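Why I sold half my Lutgate shares

I have owned shares in Lutgate for nine years. I bought them when they made hinges, drawer runners and not much else, and I have added to the holding whenever the price was weak and I had some cash sitting around. In June I sold half. A few readers have asked me why, so I am putting the reasoning in one place.

The short version is that the price got ahead of the business. The longer version has to do with how analysts cover small manufacturers, and with my own habit of believing them when they agree with me.

At the start of the year the broker note everyone was passing around had a target of 84 cents. The shares were trading well under that. The note assumed that margins would recover as freight costs came down, and that the Bepari purchase would pay for itself within two years. I thought both assumptions were fair. I said so on this blog, and I bought a few more.

By autumn the shares had gone straight through 84 cents, and the same broker put out a new target 20 per cent higher. I read the new note twice looking for what had changed. The earnings forecasts were the same to the decimal point. The multiple had gone up, with a paragraph about "re-rating across the sector" to justify it. In other words, the price had risen, so the target had to rise too.

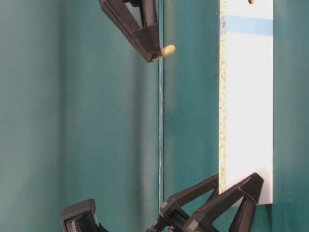
A short length of dowel held in a black gripper.

I don't think analysts are fools. They have a hard job and most of them know far more about their companies than I do. But a price target is a forecast of what other people will pay, and I have no particular skill at guessing that. What I can do is read the accounts and work out whether I would be happy owning the business if the market closed for five years.

So I went back to the accounts. Inventory was the first thing that bothered me. It had grown faster than sales for three halves in a row. Management put this down to building up stock ahead of the Bepari integration, which is possible. It is also what you see when products are not moving. The second thing was the cash flow statement. Profit was up, but cash from operations was flat, and the gap was mostly money owed by customers. Again there may be a perfectly good explanation. I emailed the company and got a polite reply that pointed me to page 287 of a document I had already read.

I talked it over with my brother-in-law, Abbas Ghorbani, who spent a long time in commercial lending before he retired. He did not have a view on the share price and would not give me one. He asked what I would do if I had no shares and the same amount in the bank. I said I would probably buy half as many. He said that sounded like an answer. Firouzeh told us both to stop talking about debtors at the dinner table.
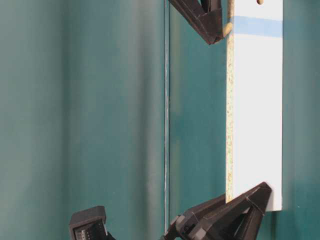 What I did with the money

Some of it went to pay the capital gains tax I will owe, which is now in a separate savings account so I don't forget about it. I have done that before and it was an unpleasant few months.

Some went into Nuvness, which I have written about before. It is a dull company with no debt and one analyst covering it, who seems to update his note when he remembers. The dividend is fine.

The rest is in cash. I looked at Jukau again and decided against it for the same reason as last time – I still can't explain in a sentence how it makes money.

I am keeping the other half of Lutgate. If the next set of results shows the stock being run down and the customers paying up, I will have sold too early and I can live with that. If inventory grows for a fourth half, I will sell the rest.

As usual, none of this is advice. I am a private investor with a spreadsheet, and your tax position will be different from mine.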